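Anarwood Clear Bin, from Sutbridge

I've sold storage for a long time and I still get a little too excited about a good clear bin! The Anarwood is the one I keep steering people toward. It has a flared rim you can get your fingers under, rounded corners, slightly tapered walls, and a handle shape molded into the upper part. The plastic has a milky blue-gray tint, so you can tell there's something pinkish-red in there without reading a label (I hate labels).

Mine gets used for blocks, mostly. We tip everything out on the table, play, then sort it back again, some in the clear bin and some in the teal basket with the cutout handle.
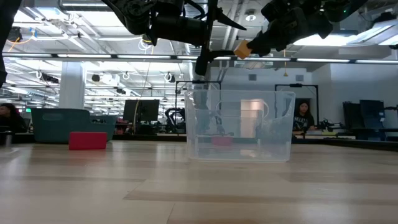
Rivavell wrote in to say the tapered walls are great for nesting but you do lose a bit of room at the bottom, so go up a size if your blocks are big ones. Fair point, and I'd go along with that. The bigger size came back in stock in May and I've kept it on the shelf ever since.

Bins come in packs of 2, and shipping is free on orders over $100. Wash them by hand with dish soap and skip the scratchy side of the sponge, please, it clouds the plastic. If you want lids, the Whiteley ones fit (sold separately, sorry!).

Page updated January 31, 2022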